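12월, 밤 11시 조금 넘어서

오늘은 하루 종일 교실 정리를 했다. 정리라고 해도 내가 맡은 것은 앞쪽 작업대와 뒤쪽 수납장이고, 나머지 책상은 다음 수업 때까지 그대로 두기로 했다. 아침에 버스를 한 대 놓쳐서 도착이 늦었다. 난방을 켜고 장갑을 낀 채로 20분쯤 서류부터 봤다. 학기 말 비품 목록에 적힌 항목이 337개다. 지난 학기에는 272개였는데 그사이 카드 세트와 작은 상자가 많이 늘었다. 산 기억이 없는 물건도 목록에 있었다. 영수증 묶음을 뒤져 보니 내가 서명한 것이었다.

오전에는 수납장만 했다. 위 칸의 종이류를 전부 꺼내서 쓸 것과 버릴 것을 나눴다. 누렇게 변한 도화지는 버렸다. Jendolel에서 받은 안내 책자가 70부 남아 있었는데 이미 끝난 강좌 내용이라 한 부만 남기고 폐지함에 넣었다. 풀은 반 이상 굳어 있었다. 뚜껑을 안 닫고 넣은 것들이다. 다음 학기에는 풀을 따로 걷어서 내가 직접 닫아야겠다.

점심은 1층에서 김밥으로 때웠다. 국물이 없어서 자판기 옥수수차를 마셨다. 먹고 나니 졸려서 창가에 잠깐 앉아 있었다. 운동장에 눈이 조금 남아 있었다.

오후에 작업대로 옮겨 갔다. 흰 상판을 이어 붙인 긴 테이블이라 이음매에 지우개 가루가 낀다. 칫솔로 긁어내고 물티슈로 닦았다. 그러고 나서 수납장에 넣기 전에 자잘한 것들을 늘어놓고 자리를 정했다. 카드는 안쪽 가장자리에 펼쳐 두고, 작은 흰 상자들은 초록색이 들어간 큰 상자 앞에 모았다. 노란 손잡이 가위는 왼쪽에 두었다. 가위를 찾느라 시간을 버린 적이 많아서 이번에는 제일 먼저 꺼내 놓았다.
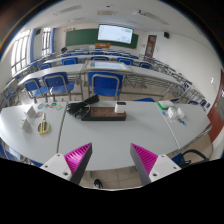 작업대에서 정한 것

카드는 파랑, 노랑, 빨강, 초록끼리 묶어서 고무줄로 감는다. 지금까지는 게임별로 묶었는데 아이들이 섞어서 돌려주니 의미가 없었다. 색으로 나누면 아이들도 스스로 넣을 수 있다. 고무줄은 서랍에 남은 것이 삭아서 새로 사야 한다. 집 근처 문구점에도 있겠지만 Sipos에 주문할 것이 있으니 같이 넣기로 했다.

접어 세운 흰 종이는 이름표로 다시 쓴다. 저번에는 수업이 끝날 때마다 버렸는데, 연필로 쓰면 지우고 또 쓸 수 있다. 종이가 얇아서 오래 못 가는 것이 문제다. 두꺼운 종이로 한 번 만들어 보고 괜찮으면 60장을 접어 둘 생각이다. 접는 것은 집에서 텔레비전 보면서 해도 된다.

멀티탭은 작업대 가운데에 그대로 둔다. 벽 쪽으로 옮겨 볼까 하고 줄자로 재 봤지만 선이 짧다. 검은 케이블은 헐겁게 감겨 있어서 자꾸 멀티탭 위로 걸쳐진다. 찍찍이 끈을 사서 묶을 것. 작은 흰 컵은 멀티탭 오른쪽 끝에 올려놓았다가 나중에 내렸다. 거기가 평평해서 무심코 뭘 올리게 되는데, 전기 쓰는 물건 위라 버릇을 고쳐야 한다.

오른쪽 끝에 있던 파랗고 하얀 작은 물건들은 어디 소속인지 아직 모르겠다. 목록에서 비슷한 이름을 찾았지만 확실하지 않다. 일단 작은 상자 하나에 모아서 '확인'이라고 써 붙였다. Pestdale 교구에서 빠진 것이면 설명서에 그림이 있을 텐데 설명서가 안 보인다. 수납장 아래 칸을 한 번 더 봐야 한다.

의자

파란 의자는 전부 책상 밑으로 밀어 넣었다. 바닥을 쓸려고 뺐다가 다시 넣는 데 생각보다 오래 걸렸다. 철제 다리가 책상 다리에 자꾸 걸려서 소리가 크게 난다. 아래층에서 회의를 하는 것 같아서 천천히 했다. 다리 끝 고무가 빠진 의자가 하나 있어서 뒤집어 보고 크기를 적어 왔다. 적은 종이는 외투 주머니에 있다.

5시 반에 불을 끄고 나왔다. 못 끝낸 것은 수납장 아래 칸, 케이블 묶기, 목록 마지막 두 쪽이다. 목록은 Serach 양식에 옮겨 적어서 보내야 하는데 칸이 좁아 글씨를 작게 써야 한다. 방학 전까지 내면 된다고 했다.

저녁은 된장찌개. 두부를 사는 것을 잊어서 애호박만 넣었다. 설거지하고 나니 허리가 뻐근해서 파스를 붙였다. 내일은 버스를 하나 일찍 탈 것. 장갑은 현관에 꺼내 두었다.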